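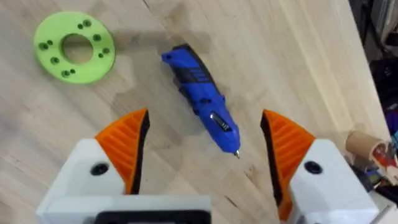

On the bench at Bukeldale: the green ring and a blue hand tool.

A place for everything, we're told

The new bench rules came round in August, on a sheet of paper with a border. You'll have seen them by the kettle. Everything is to have a home, the home is to have a label, and the bench is to be bare wood by the time the lights go off. Derek Kettle wrote them after a visit to the Tindall workshop, where he says you could eat your dinner off the tables. I have been to Tindall as well. I noticed the tables too, and I also noticed how long it took anyone there to find a pair of pliers.

I've been asked to write something encouraging about the rules for this issue. I'll do my best, but I have some doubts and I'd sooner put them in print than mutter them.

Take the green ring. It's a flat thing, very bright, with a big hole in the middle and small ones dotted round it, mostly in pairs. It is hard to lose, given the colour, and as far as I can see that's the main reason it hasn't been lost. Under the new system it has to go in a drawer. Which drawer? Derek says "parts". Sobia Swati says "work in progress", and she has a point, as you don't file a thing you'll be picking up again after lunch. Aoi Yoshida would put it in a drawer marked "round". I thought she was joking. She has since made the label.

My own view is that a bright green object on a pale wooden bench is already filed. You can see it from the door. Shut it in a grey drawer with a word on the front and you are relying on the next person to think of the same word.

The blue tool is a better case for the rules, and I'll give Derek that one. Anything with a metal tip ought not to be left lying where a sleeve can catch it. Hand tools at Bukeldale have always wandered. We say "it was here this morning" as if that were a location. If the sheet had stopped at "put the hand tools back", I'd have signed it and gone home early.

It doesn't stop there, though. It runs to 15 rules, and by the end we're on to which way the labels should face.

Boxes with compartments

The sheet is very keen on clear boxes with divided insides. So am I, up to a point. A see-through lid saves you opening the thing, and for small fixings I wouldn't go back to tobacco tins. What I don't believe is that they stay sorted. I looked through the Jomau ones we bought last year, which started with a size for every compartment, neatly written on card. Two of the compartments were still right. The rest had become what Phyllis Dawber calls soup. She tipped one out on a tray to sort it and was still there when I went to lock up.

The trouble is always the last five minutes. People have a handful of mixed bits and a bus to catch, so in they go to whichever compartment has the most room. No label has ever stopped that and I don't think a second label will. A plain empty dish for "don't know, sorry" would do more good, provided somebody goes through it now and then. I suggested this and was told it would "encourage people". I should hope so.

Then there are the tubs. The rules say round tubs are to be phased out because they waste shelf space, and by the geometry I can't argue. They do. But a round tub has no lid to snap and no compartments to get wrong, and it can be picked up with one hand and shaken till the piece you want comes to the top. For small plastic bits that all do much the same job, I can't think what a square box would improve. Ryan Heywood measured the shelf and reckons we'd gain room for 2 more boxes if the tubs went. Two boxes! We'd fill them by the end of the month, probably with the things out of the tubs.
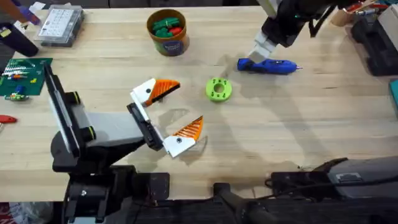
Should I clear the whole bench even if I'm halfway through a job?

Leave the job itself where it is, on a tray if it will fit on one, with your name and a note of what's still to do. Put away the tools you aren't using, switch off and unplug anything that heats up, and close the lids on your boxes. Other people may move the tray to the side shelf if they need the space.

That answer was agreed after a fair amount of back and forth, and it's more sensible than what's on the sheet. I'd like it noted that the tray idea was Sobia's. It's the only part of the whole business I'd put money on, mainly for the reason that we've tried it. She kept her clock parts on a tea tray through most of the spring and didn't lose a single one, which is more than can be said for the rest of us with our drawers.

What we've been promised is ten minutes saved per session. I asked where the figure came from. It came from the Ota handbook, the one with the ring binding that Derek lends out, and the handbook doesn't say how it was arrived at or what sort of bench they had. If you spend the ten minutes at the end putting everything back in its home, I can't see that you've saved them. You've moved them to when you're tired.

I'm willing to be shown. So for the next few weeks there'll be a pad on the windowsill, and I'd ask everyone who spends time hunting for something to write down what it was and where it turned up. Keep it short. "Small screwdriver, behind the radiator" is plenty. We'll use the left-hand bench under the new rules and leave the right-hand one as it was, with hand tools put back and the rest left to common sense. Aoi has offered to read through the pad and she can't be accused of being on my side, having made the labels.

A few practical points in the meantime. Please don't stick labels straight on to the bench top. The glue lifts the grain and we've only just got rid of the last lot. If you're labelling a clear box, put it on the end and not over the lid, or there was no sense in buying a clear one. Masking tape and a marker pen are in the top drawer, and the good label printer is not to be used for names of drawers until we've decided what the drawers are.

The blue tool goes on the hooks by the window, whichever bench you took it to. The ring can stay out.

Comments to me, on paper, in the biscuit tin. Derek's reply will be in the next issue if he can keep it to one side.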